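Lucky Dates and the Opening of the Dikport Regatta: Student Project Report

By Hiwot Alemneh
April
Shares 20 | Comments 2

This report examines how superstition has shaped the timing of the Dikport Regatta, a rowing event held each year on the Susten. The project drew on club minute books, printed programmes and interviews with former competitors.

The regatta has opened at an unusual hour since 1970. In that year the Tosel crew asked for the first race to be moved from noon to 11 minutes past, as a noon start had been followed by two seasons of heavy rain. The request was granted and the day stayed dry. The minutes record no discussion of the weather forecast.
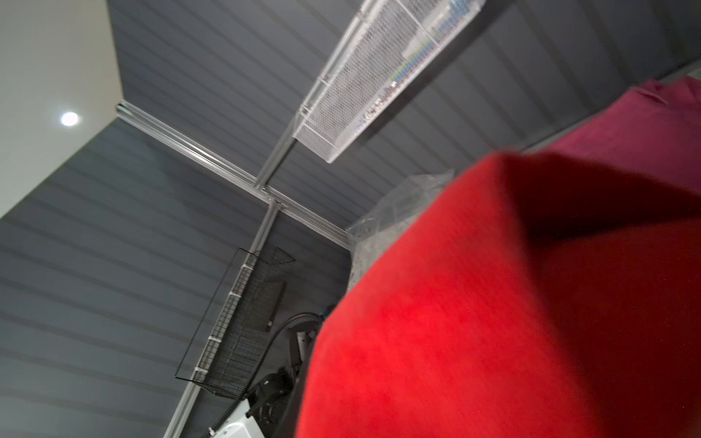
Later organisers kept the custom and added to it. Boat number 71 was withdrawn after a capsize and has never been reissued. Crews from Mok still decline to draw lane five, and the draw is arranged so that a visiting club may take it instead.

Of the 20 former rowers interviewed, most said that they did not believe in lucky numbers. Several nevertheless admitted that they would be uneasy if the start time were changed – one described the delay as a chance to settle the nerves.

The records do not show that the later start has brought better weather. Rain is noted as often after the change as before it. The programmes for five seasons are missing, and the comparison is limited to that extent.

Comments

Oarsman: I rowed for Tosel and we always blamed lane five, never the clock.

Jean P: Is the old number board still in the boathouse?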